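Didport tenants still waiting for details on furnished rental fees

A plan to cap the fees that landlords in Didport can charge on furnished apartments went before the town council in February and came out with most of its numbers missing. The council's housing office calls the draft "a fair deal for renters." It may turn out to be one. At the moment it is a page and a half of text that leaves the hardest questions for later.

The trouble began with what local landlords call a furnishing fee. A tenant who takes an apartment with a table, a bed and a refrigerator already in it pays a monthly charge on top of the rent. In Didport that charge has never been covered by the town's rent rules, which speak only of "the dwelling." Rents on paper have stayed fairly flat. What people pay at the end of the month has not, according to the tenants' group that pushed for the change.

Under the draft, a landlord could charge no more than 12 percent of the base rent for furniture and appliances. Landlords would have 30 days from the start of a lease to hand over a written list of everything included. If no list shows up, no fee can be collected.

That sounds firm until you get to the definitions. The draft does not say what counts as furniture. It does not say whether a ten-year-old refrigerator is worth the same as a new one, or whether a fee can be charged forever on a table that was paid off long ago. An apartment with a full kitchen and two beds would fall under the same cap as a studio with a table pushed against a wall. Asked about this at the meeting, the housing office said guidance would follow. It gave no date.

Plivance, the management company that runs more furnished apartments in town than any other, sent a four-page letter supporting the goals of the plan. Support of that kind deserves a second look. The same letter asks that "convenience services" be left out of the cap, and lists among them appliance upkeep, key replacement and something called move-in readiness. A landlord who loses money on the furniture line could make it back on any of those. Nothing in the current draft would stop that.

Kauppinen, a smaller family firm with buildings on the north side, is against the whole thing. It says the cap will push owners to strip their apartments bare and leave students and short-term workers to buy their own beds. The firm offered no figures for this. Neither did the housing office when it said the opposite.

The lack of figures runs through the whole debate. The town has no record of how many apartments are rented furnished, because it never asked. It does not know what the average fee is. A survey paid for by the council last year got so few replies that the report was never put out in full, and the summary that did come out leaned on words like "many" and "often." The 12 percent number does not appear in it anywhere. A council aide said it was chosen after looking at rules in other towns, but a list of those towns was not included in the meeting papers.

Then there is the question of who will check. The draft leaves complaints to the housing office, which has two inspectors for all of Didport and already runs behind on heating and mold reports. Tenants would be able to file online through Flukon, the portal the town bought to handle parking permits and trash pickup. People who have used Flukon to report a missed pickup may have their own thoughts on how well that will go. The town says the system has been improved. It has said so before.

The tenants' group says a weak rule is better than none and that the details can be fixed once it passes. That is a reasonable hope, but the town's record on fixing things later is poor. The deposit rule it passed some years ago was also supposed to be followed by guidance. Renters are still arguing with landlords over what "normal wear" means, and whether a few smudges on a tabletop or marks on a wall are enough to hold back part of a deposit. The furnishing draft would add a written list to that fight. It would not require photos, or any note on the condition of the items listed, and a list that says "table, one" is not much help to a tenant who is told at move-out that the table was spotless.

Several speakers at the meeting asked for a photo rule to be added. The housing office said it would consider the idea, but warned that it could be "a burden on small owners." Most phones can take care of that burden in a minute or two.

The council is expected to take up the draft again once written comments have been reviewed. Comments can be dropped off at the housing office or sent by mail. They can also be filed through Flukon, for those who can get it to load.

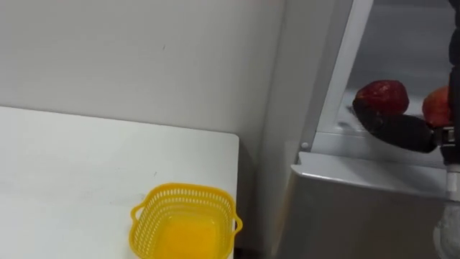
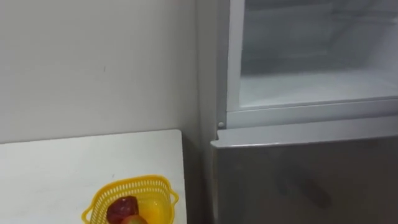

A white table with a yellow plastic basket on it, in two views. Both also show a silver refrigerator or cabinet.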